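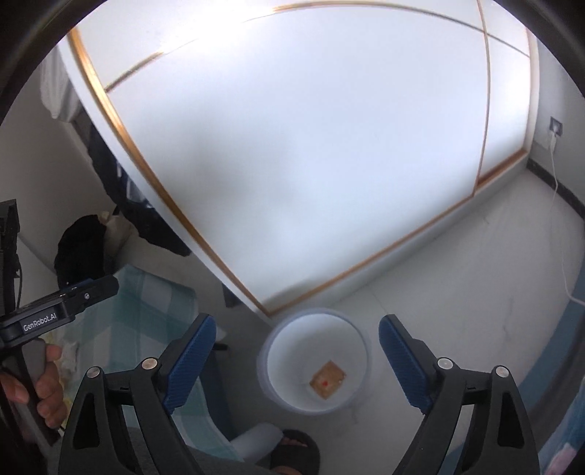

Trucos de casa para ver películas de tiros sin que te odie el edificio

Llevo muchos años viendo cine de acción en un piso de techos bajos, paredes finas y vecinos con buen oído. De esa convivencia han salido los apuntes siguientes. Sirven igual para persecuciones en coche, artes marciales, atracos y agentes retirados a los que alguien comete la imprudencia de tocarles el perro. Para dramas de gente que mira el mar también valen, aunque ahí casi todo el trabajo consiste en no dormirse.

La pared

Si vas a proyectar, píntala. Blanco mate, dos manos, y lija entre una y otra. El satinado queda precioso en la carta de colores y luego te planta un brillo en la frente del villano durante dos horas. El gotelé merece párrafo aparte: toda actriz proyectada sobre gotelé tiene varicela. Se puede tapar con un tablero fino atornillado a dos listones, masillando las cabezas de los tornillos y lijando con grano fino.

Para una imagen de 100 pulgadas necesitas algo más de dos metros de pared libre a lo ancho. Mídelos con cinta métrica. Yo los medí con los brazos y tuve que mudar un radiador.

El proyector

El mío es un Hedura de 2000 lúmenes, que de noche cumple y en agosto a las seis de la tarde convierte cualquier película en radionovela. Límpiale el filtro cada dos meses: se saca la rejilla lateral con el aparato desenchufado y frío, se aspira con el cepillo suave y se vuelve a poner. No soples. Soplar solo cambia el polvo de sitio, y el sitio nuevo suele ser la lente.

La lente se limpia con pera de goma y, si queda una huella, con un paño de microfibra seco, en círculos, desde el centro. Ni limpiacristales ni el faldón de la camisa. Esto último lo escribo con la camisa puesta y cierto remordimiento.

Ojo con la altura. Un proyector puesto encima de tres libros está bien hasta que alguien quiere leer el segundo. Haz una repisa. Con un recorte de tablero, dos escuadras y tacos adecuados a tu pared tienes el asunto resuelto en una tarde, incluyendo el rato de buscar la broca que no está donde la dejaste.

Los graves

Una explosión bien mezclada baja por las patas del mueble, entra en el forjado y sale en el dormitorio del vecino de abajo. Baldosas de moqueta bajo el altavoz, luego una losa de piedra o un adoquín de jardín, luego unos tacos de goma. Queda feo. Con una tela negra por encima queda feo y negro, que en una sala de cine se considera decoración.

Separa el altavoz de graves de la esquina. En la esquina suena más gordo y al principio encanta, hasta que un portazo y el fin del mundo retumban igual. Prueba a moverlo un palmo cada vez, con la misma escena, y quédate donde se entiendan los diálogos. Ya sé que en estas películas los diálogos consisten en «¡al suelo!», pero conviene oírlo a tiempo.

A partir de las once de la noche, modo nocturno. Casi todos los equipos lo traen, escondido en el menú entre dos opciones que no sabe nadie para qué son. Comprime el volumen y evita ese baile tan nuestro de subir cuando susurran y bajar cuando revienta el puente.

La oscuridad

Una cortina opaca deja pasar luz por arriba y por los lados. Cuelga la barra más alta y más larga que la ventana, y cose unos imanes pequeños en el dobladillo si el marco es metálico. Para los pilotitos de los aparatos, un cuadradito de cinta aislante negra. El del descodificador se lleva dos capas; ese piloto podría guiar barcos.

Las palomitas

Olla de fondo grueso, con tapa. La mía es una Meltberg heredada, abollada por un lado, y no la cambio. Aceite suave hasta cubrir el fondo, tres granos de prueba y la tapa. Cuando salten los tres, fuera del fuego, echa el resto en una sola capa, espera medio minuto y vuelve a ponerla al fuego. Así se calientan todos a la vez y quedan menos granos sin abrir, esos que uno encuentra con una muela justo cuando el héroe desactiva la bomba.

Deja la tapa un dedo entreabierta para que salga el vapor. Retira cuando pasen dos segundos entre estallido y estallido. La sal, fina, molida en el mortero; la gruesa se cae al fondo del cuenco y allí celebra su propia reunión. Si te gusta la mantequilla, derrítela despacio y quítale la espuma blanca antes de echarla, o comerás cartón tibio.

Y cuencos individuales. El cuenco común rompe amistades hacia la mitad del segundo acto.

Manchas de sofá

Mantequilla: polvos de talco o maicena, dejar una hora, cepillar, y después una gota de lavavajillas en agua templada. Refresco de cola: agua fría con un chorrito de vinagre, a toquecitos, sin frotar. Prueba siempre en la parte de atrás del sofá, que para eso está. Salsa de nachos: dale la vuelta al cojín y vive tu vida.

Los discos

Sí, todavía tengo discos. Unos 'cuantos', según digo en casa; 500, según la estantería. Van de pie, lejos del radiador y sin apretar, porque las cajas apretadas se abren solas al sacarlas y el disco sale volando como en una película de ninjas. La estantería es una Korwood de 139 centímetros de alto, anclada a la pared. Ánclala aunque te parezca baja.

El orden es asunto de cada cual. Bogdan Zamfir, que me prestó las escuadras de la repisa y sigue esperándolas, los coloca por número de muertos. Yo empecé por director, pasé al alfabético y hoy los tengo por «este lo vi hace poco» y «este estará por detrás». No lo recomiendo, pero se redescubren cosas.

Disco rayado: agua tibia, una gota de jabón neutro, y secar desde el centro hacia fuera en línea recta. El dentífrico funciona a veces en arañazos muy leves y deja la película con aliento fresco. En los profundos no hagas nada. Se salta una escena y ya está; en las secuelas nadie lo nota.

Los mandos

Caja de zapatos pequeña, forrada por dentro con fieltro, siempre en la misma esquina de la mesa. Las pilas gastadas, al punto limpio y no al cajón, donde se mezclan con las nuevas — hablo de una tarde concreta que prefiero olvidar. Si un botón se atasca, bastoncillo con alcohol isopropílico alrededor de la tecla y paciencia.

Para el aceite de las bisagras, que chirrían siempre en la escena del sótano, uso el Avotiņš de botellita con cánula. Una gota por bisagra, abrir y cerrar diez veces, pasar un trapo. Hazlo por la mañana, que luego se te olvida y te acuerdas con la sala a oscuras y alguien volviendo del baño.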